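Temps de lecture : 5 min

4.2 Ce que la perception nous a appris (à nos dépens)

Je reprends là où la section précédente s'arrêtait, c'est-à-dire au moment où Casell, notre pile logicielle, reçoit une image et doit décider où se trouve la poignée. La première version du module passait par un détecteur générique, puis par un recalage sur un modèle géométrique de la porte. Sur le papier, très bien ! En pratique, le recalage s'accrochait à tout ce qui avait un bord net, et un autocollant sombre faisait très bien l'affaire.

J'ai donc réécrit cette partie avec une idée assez simple : on estime d'abord le plan du panneau, on redresse l'image dans ce plan, et c'est seulement là qu'on cherche une forme allongée dont le grand axe est à peu près parallèle à un bord. Les motifs collés sur la surface (figure 5) restent dans l'image redressée, mais ils sont pénalisés par un terme d'élongation que j'ai réglé à la main, je l'avoue, pendant une bonne partie du mois de juin. Les images viennent d'un objectif très grand-angle, ce qui oblige à corriger la distorsion avant toute chose ; sans cela, les bords du panneau sont courbes et l'estimation du plan part dans le décor.

Le jeu Obura compte 2 000 démonstrations, dont 800 mises de côté pour l'évaluation. Chaque trajectoire est exprimée dans le repère des doigts, lui-même calé grâce aux marqueurs carrés qu'ils portent. J'aime bien ce choix, parce qu'il évite de traîner un étalonnage externe d'une séance à l'autre. Il a aussi un défaut agaçant : dès qu'un marqueur passe en surexposition, l'ouverture de la pince devient bruitée et le planificateur hésite. Nous filtrons maintenant cette mesure sur 12 images consécutives, avec un retard que le contrôleur en impédance encaisse sans broncher.

Reste la planification. Fodano, notre planificateur, propose plusieurs approches de la poignée et les classe selon la marge par rapport aux obstacles proches. Je pensais que le classement serait la partie délicate, mais j'ai surtout perdu du temps sur les unités (des degrés d'un côté, des radians de l'autre, un grand classique). Le code corrigé est celui de la branche Cundholm, et c'est elle qui sert pour toutes les courbes de la section 5.

Figure 5. Panneau clair à poignée noire verticale et autocollants noir et blanc, vu entre les deux doigts de la pince. 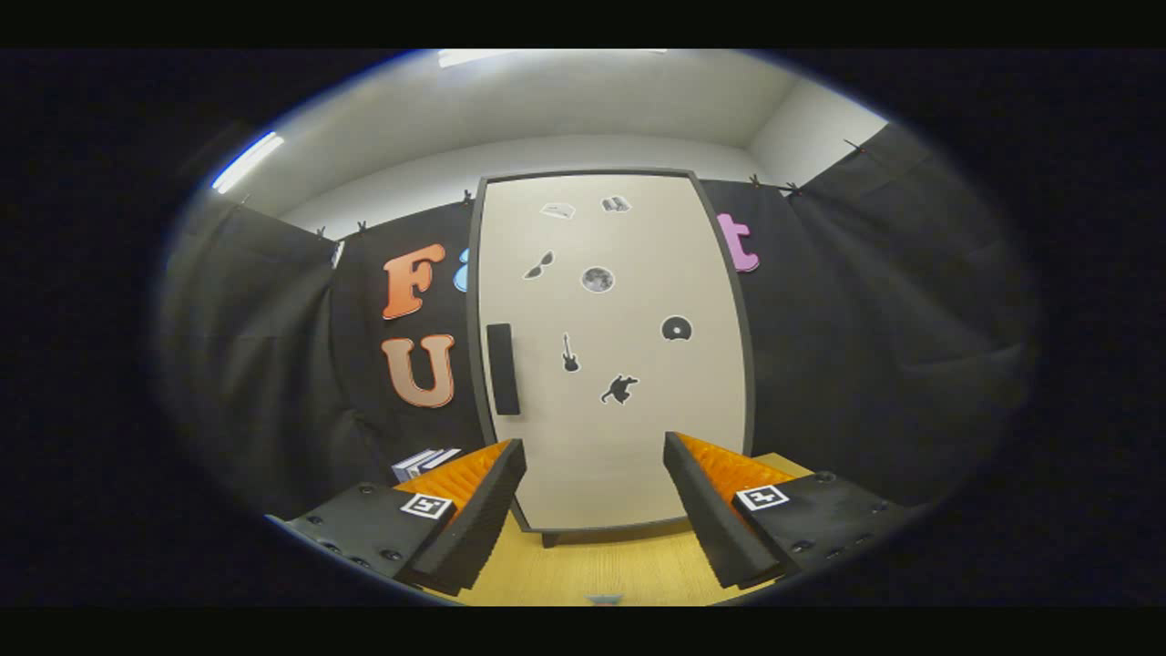
Pourquoi redresser l'image avant de chercher la poignée ?

Parce que l'élongation et l'orientation d'une forme se comparent bien plus facilement une fois la perspective retirée : le même seuil peut alors servir pour une vue de face comme pour une vue de biais.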